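Prelletti is looking for demonstrators, Kerkdale area

Posted 24 February 2021
Place: Kerkdale and the villages near it, partly in your own home
Type: paid, part time, fixed term until October
Languages: English or any language in which we can understand each other

Prelletti is a small company of 10 people. We teach robot arms to do household work, and for this we need many good demonstrations made by human hands. For our project Brovinen we are now searching for people who want to show these tasks, first in our rooms in Kerkdale and later at home. You do not need to know anything about robots or programming. If you have folded the clothes of a family for many years, you already know the part that is difficult for us.

What the work is

There are two ways of demonstrating, and most people will learn both.

The first way is with hand-held grippers. You hold one gripper in each hand and do the task with them in place of your fingers. You close the grip, the two fingers come together, you lift, you carry, you open. A camera on the tool records what happens in front of it, and the movement of your hand is recorded at the same time. There is no robot in the room. Later our engineers use the recordings so that an arm can learn the same movement.

The second way is remote control. You sit at a desk in our Kerkdale office, you watch the robot on two screens, and you move it with a pair of handles. This is slower and in the beginning it is tiring for the shoulders, so we plan it in blocks of 40 minutes at most with a rest after each one.

The tasks in this round are from the bedroom and the laundry. Folding sweaters and T-shirts, making pairs of socks, putting clothes into a drawer, turning a sleeve the right way out, moving folded things from the bed to a shelf. In the summer we want to add the kitchen, but this is not decided yet.

One demonstration is short, often less than a minute. You do it, you put the clothes back in a different position, and you do it again. Please think about this before you apply. The work is repetitive, and the people who like it are usually the ones who can listen to the radio and keep their hands careful. In the complete project we want to collect 400 hours, divided among all participants.

What we ask from you

You are 18 years or older and you live where you can reach Kerkdale by bus, bicycle or car.

You can stand and use both hands for two hours with breaks. Left-handed people are very welcome, we have too few recordings from them.

You can follow a written task sheet, and you tell us when something went wrong. A sweater that fell on the floor is not a problem if you mark it. An unmarked one costs us much time afterwards.

For sessions at home you need a bed or a big table and normal daylight or a good lamp. It does not have to be a tidy or modern home.

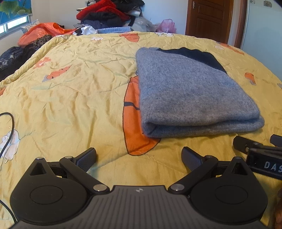 We prefer different rooms, different blankets and different clothes, and we ask you to use your own things as they are. A robot that has learned only on a white table will not manage in a real bedroom — we made this mistake in our first year and had to begin again. So please do not buy anything new or clean specially for the recording.

Before you record at home you will have a training of two days in Kerkdale. It is paid like all other hours. You learn how to hold the grippers, at which speed to move, how to keep your hands inside the view of the camera, and how to charge and pack the equipment. After this you receive a case with two grippers, cables and a printed guide. One of us comes with you for the first session at home, if you want.

Privacy

Please put away letters, family photos and documents before you start. Other persons in the household should not be in the room during a recording. If somebody walks in, you stop and mark the recording, and we delete it. You can look at all your recordings for 7 days before they go to the engineers, and in this time you can remove any of them without giving a reason. Your payment stays the same.

Payment and hours

We pay 130 euros for a session of half a day, in our office or at home. You choose between one and four sessions per week. Travel costs to Kerkdale are paid back with a ticket or a note of the kilometers. The equipment is insured by us, also when it is dropped.

How to apply

Write us a short letter through the contact form on the Prelletti website, with the word Brovinen in the subject line. Tell us in which place you live, on which parts of the day you are free, whether you are left-handed or right-handed, and if you have worked with your hands before — in a laundry, a shop, a hotel, a hospital, or at home. A CV is not necessary.

We invite all suitable persons for a trial of one hour, where you can try the grippers and ask your questions. The trial is also paid. We answer every letter, but it can take two weeks.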